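Small Press Publishing, Evening Course
Handout 4: Selling an anthology for a cause

Welcome back, everyone, and thank you for the lovely pile of sample blurbs. I have read them all, some of them twice, and I'll hand them back at the break.

Tonight we move on to charity anthologies, which so many of you asked about in June. Our running case is The Grendlow Book of Winter Stories, put out by Kurian Press in aid of the Flundis hospice library. It is a modest book with a modest budget, and I'm fond of it (I bought three copies and gave them all away, which tells you something about me and my shelves). 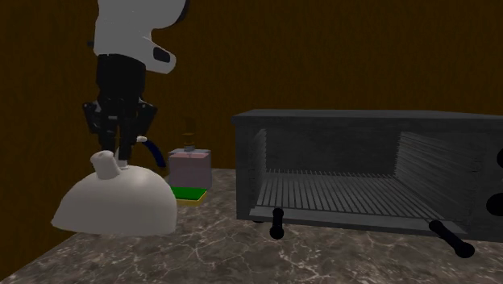

1. What was sold, and where

Kurian sold 3,542 copies in the first year. Of those, 1,690 were e-books, 1,456 were paperbacks sold online, and the rest went across tables at readings and fairs. Please look at that last, small group before you wave it away. Table sales brought in the most money per copy, and those readers were the ones who signed up for the newsletter and wrote kind notes to the contributors months afterward.

2. Say where the money goes

Readers are generous, but they do like to know. "Proceeds go to charity" is a foggy sort of phrase — proceeds of what, and after which costs? Kurian printed one plain sentence on the back cover saying that all income after printing and postage went to the library. Write your own sentence tonight, and get the charity's written permission before you use its name.

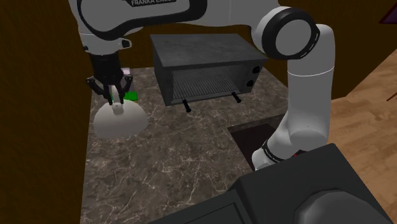 The permission letter can be short, and most charities have someone who is glad to help you with the wording. Ask at the same time how they would like to be paid, and how often. Kurian settled on every quarter, which kept the bookkeeping bearable.

For next time: read the Trurnel contributor agreement in your packet, mark anything that puzzles you, and bring a one-page launch plan for your own book. Pencil is fine.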